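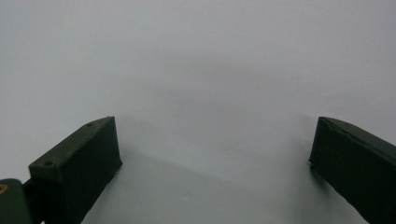
How far along is the Skinner reprint? The first volume is scanned and cleaned, and the second is about half done.

This report covers work on the Drevbridge newspaper strip project from May through November 3, 2020. The grant pays for scanning, page repair and a print run of 500 copies.

Skinner ran daily in the Plallville paper and was never collected. We have now located 371 strips from the first two years. Most came from bound volumes at the Plallville library. The rest came from Lachlan Mackay, who lent us his clippings and has also agreed to write the introduction.

There are still 20 strips missing, nearly all from the Prornomano story, where the crew is stranded on the island. Five of those exist on microfilm, but the blacks have filled in and the lettering is hard to read. We will print them as they are, with the dialogue typed underneath, unless better copies turn up before we go to press.

Page repair has been slower than planned. The newsprint has yellowed unevenly, and the Sunday pages -- which we had budgeted as black and white -- turned out to need color correction. We moved money from the travel line to cover it. The total has not changed.

Still to do: final proofs for volume one, the index of characters, and a paper quote from the second printer. We are asking to move the volume two deadline to next May.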